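Hand-held grippers: questions before you order

Last updated in July. For buyers and whoever signs off the equipment budget. Prices are on the Ornatell order sheet and are not repeated on this page.

How many grippers should we budget for?

Two for each person who will be working, one for each hand. If two people will share a table, price four. We also suggest one spare for every site, as a worn linkage can stop a day's work and repairs are done at our Bellari workshop only.

Can we start with a single gripper?

Yes. You will be limited to one-handed tasks, such as picking an item up and putting it down somewhere else. Anything that has to be held still with one hand while the other works on it will need the pair. Singles bought first can be matched to a second unit later at the same price.

Do we need to pay for a fitted work area?

Most buyers don't. Grippers are used in ordinary rooms, on whatever table is there. Leave enough space for both elbows and put a cloth down if the surface is shiny. Spend the money on hours instead.

What sort of objects should we plan for?

Small household things are the usual starting point, and most can be found without buying anything. Hair clips, cords, bracelets and straps give a good mix of stiff and floppy. A shallow tray keeps them within reach.
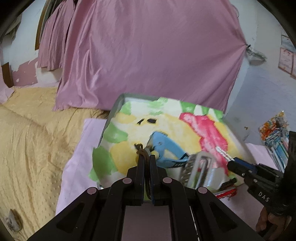
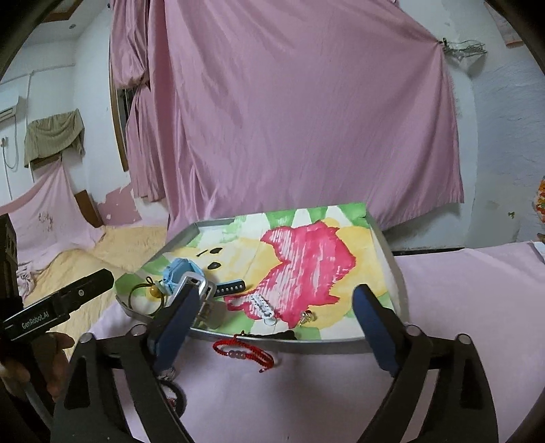
What wears out first?

The fingertip pads. They are sold in packs and should be treated as a running cost. Order 3 packs with each pair if you expect daily use. Beads, rivets and metal clips mark them sooner than cloth does. Pivot caps and screws are covered by the first-year warranty; pads are not.

Is the software included?

The basic Prokalent licence comes with every pair and covers 100 hours. After that you can buy hours in blocks or move to a yearly licence. If your plan goes past almost 3,000 hours, ask for a quote before ordering, as the block price will be the dearer way to do it.

What do people forget to put in the budget?

Storage, mainly. Recordings take up a lot of disk space and you will want a second copy. Allow for training time too: new users need a morning to get used to the grip, and their first recordings are often thrown away. Tidying and resetting the objects between takes is paid time as well.

Can we hire before we buy?

Yes, through Bahrami, by the month. Half of the first month's hire comes off the price if you buy the same model. Hired units come with used pads, so add a new pack to the order.

How long is delivery?

Stock items leave on the next Wednesday after payment clears. Matched pairs take longer because both units are checked together.

Can we return them?

Unopened units, yes, within the period on your invoice. Opened pad packs cannot be returned.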